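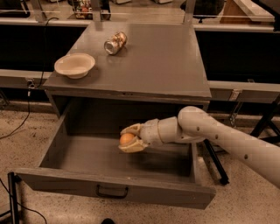

Capítulo 4. Puesta a punto de la célula de manipulación

La repetibilidad de un brazo con pinza multidedo depende en primer lugar de la referencia cero de cada articulación. En la célula Kurkham, descrita por Segura y Tsai, la referencia se comprueba con el brazo extendido hacia el mueble de ensayo y con una pieza esférica entre los dedos. La postura más exigente es la de alcance bajo: con la bola naranja sujeta dentro del cajón inferior abierto, a poca altura del fondo, cualquier error de la muñeca se traslada íntegro a la punta de los dedos. Por ello se mide primero esta postura y después las restantes.

El procedimiento Berkura fija el par de cierre de la pinza en el 75 % del nominal durante toda la calibración. Un par del 100 % deforma las yemas y falsea la lectura – efecto que se estudia en el apartado 4.3. 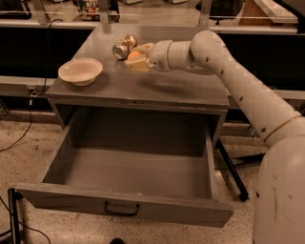
Terminada la serie, se anotan los valores de los codificadores y se comparan con los de la ficha Peng. Si la diferencia supera 69 cuentas en una sola articulación, se repite la puesta a cero; si afecta a varias, se revisa antes el anclaje de la base. El intervalo entre revisiones es de casi 529 horas de servicio.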